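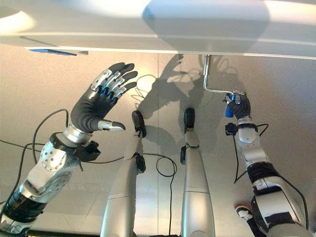
Vista desde la cabeza del robot, con el mango azul en la mano derecha.

Asunto: Re: separar cabeza y muñeca en el entrenamiento
De: Iñaki Toledo
Para: lista Montoya

Ynyr Gronow escribió:
> He leído el resumen de julio y no me queda claro si la política
> usa la vista de muñeca durante todo el episodio o solo en el
> tramo final. Si es todo el episodio, me extraña que la cabeza
> siga aportando algo. ¿Tenéis la comparación por separado?
> En Stistton quitamos la cabeza y casi no lo notamos, pero
> nuestras piezas son pequeñas y van siempre sobre una mesa.

Hola, Ynyr:

Se usan las dos vistas durante todo el episodio. Lo que cambia es el peso: una capa pequeña, que en el código se llama Mekard, decide en cada paso cuánto cuenta cada una. El conjunto tiene 2,943 episodios teleoperados, y de ahí apartamos 400 para validar, elegidos por sesión para que no se mezclen tomas seguidas.

Sí tenemos la comparación. Sin la cabeza, el modelo pierde sobre todo la fase de aproximación. Cuando el robot trabaja pegado a una superficie blanca grande, la muñeca da muy poca textura y la estimación de distancia se va. Con la cabeza se ven a la vez los dos brazos, las piernas y el suelo, y eso basta para corregir. Sin la muñeca falla lo contrario, el último tramo, porque el borde de la superficie tapa lo que hay detrás.

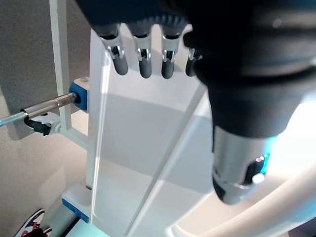
Drullthorpe, 4/9/23

En la vista de muñeca los dedos quedan delante del panel blanco y el pulgar, muy cerca y borroso, ocupa buena parte de la mitad derecha. Probamos a enmascarar la mano y el resultado empeoró. Creo que el modelo saca la postura de los dedos de ahí. De momento la dejamos sin máscara.

Quedan 2 cosas pendientes:

- Repetir el entrenamiento con 6 semillas. El resumen de julio llevaba una sola y no me fío de las diferencias pequeñas.
- Revisar la exposición. Las zonas blancas salen casi quemadas en la cabeza y habría que ver si conviene fijarla a mano.

Si me pasas vuestro reparto de validación, lo ejecuto con el mismo script.

Un saludo,
Iñaki

Imprimir este mensaje
Enviar por correo electrónico

Mensajes recientes
Re: desfase entre cámaras y encoders
Formato de los episodios, versión 2
Calibración de la muñeca izquierda
Resumen de julio
Re: guantes y fricción en los dedos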